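Home Minutes Events Swap Shelf Contact

Skomdale Table Group: minutes of the April meeting

Reading time: 2 minutes

We got going at 5 on Friday, a little behind because the front door was sticking again. I took the notes, so blame me (Verna Ferreira) for the spelling. Last month's minutes were passed with one fix: the Callcombe visit is in the afternoon, not the morning.

Trays. This took up most of the evening! We've been going back and forth on what to put out for small items at the swap, and the black oval tray got the most votes. I like it because the rim is low and you can reach in from any side of the table. Schumacher still prefers the square ones, which do stack better, and I've written that down as promised.
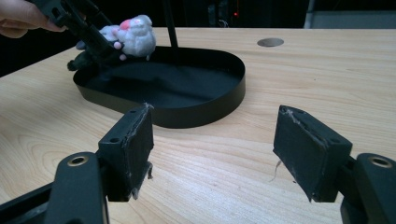 Then we got onto linings. Bare trays are noisy when people drop keys and buttons in, so black fabric it is. We talked about whether to glue it down flat or leave it soft and a bit wrinkled, and soft won, mostly so it can come out for the wash. I did point out that black shows every bit of lint (my own sweater is the worst offender), so a lint roller goes on the shopping list. We have $200 for the year and agreed to spend up to $100 of it on trays and cloth.

Tables. The light wooden ones stay as they are. There was a suggestion of tablecloths, but the grain is pretty and dark trays look good against it, so we dropped the idea after a short and friendly argument.

Callcombe. They'd like to borrow 11 trays for their own swap. Agreed, provided they come back with the linings in. I'll write to them.

Flerodeo. Still waiting on the catalog. Schumacher will call again.

Any other business. The kettle needs descaling, and whoever left a blue umbrella on the coat rack can pick it up next time. We wrapped up just before seven.

Recent items
Skomdale Table Group: minutes of the March meeting
Swap shelf: what we can and can't take
Getting to Callcombe by bus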